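Vinano Pictures Brings Slow-Burn Horror Feature "Lindgren" to Theaters This September

Vinano Pictures is thrilled to announce that "Lindgren," the second feature from writer-director Koen Lambrechts, will open in theaters this September. The film stars Frans De Bruijn as a retired piano tuner who takes a winter job looking after a shuttered seaside hotel and starts hearing one of its pianos play at night, always the same six notes.

Lambrechts wrote the first draft in a rented room above a bakery, working from 10 at night until the ovens came on downstairs. He grew up on haunted house movies and wanted to make one where the house is mostly quiet -- long hallways, carpet, a dripping tap -- and where the sound does the scaring.

"I love a good jump as much as anyone, and we have a couple of great ones," said Lambrechts. "But what I really wanted was for people to go home and listen to their own kitchen for a while before they switch off the light."
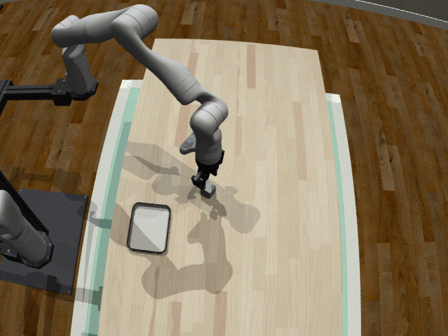
De Bruijn, best known for his stage work, is in nearly every shot of the movie and learned to tune a piano for the part. He built the character from the hands up, and his Lindgren is a stiff, careful man who holds himself over the keys much as the gray arm reaches over the long wood table, all the length of it coming down to one sharp bend at the wrist and two short fingers pointing straight down. It's a wonderful performance, funny in places, and by the last reel it's very hard to watch him touch anything.

"Koen kept telling me to do less," said De Bruijn. "By the final week I was barely blinking, and he'd come over and ask if I could maybe blink a little slower!"

The score comes from the duo Cleketti, who recorded it on a pair of damaged upright pianos with the lids off. Cleketti will also release the music as an album on the day the film opens, with two tracks that didn't make the final cut.

"Lindgren" will be released on 80 screens, with late shows at many of them. The Dristia theater will host the first public screening on a Tuesday evening, followed by a talk with Lambrechts and De Bruijn and a short live set from Cleketti. Doors open at 6 p.m. and seats are first come, first served.

The film runs in English and Dutch with English subtitles. Press screeners and interview times are available on request from the Vinano Pictures publicity office.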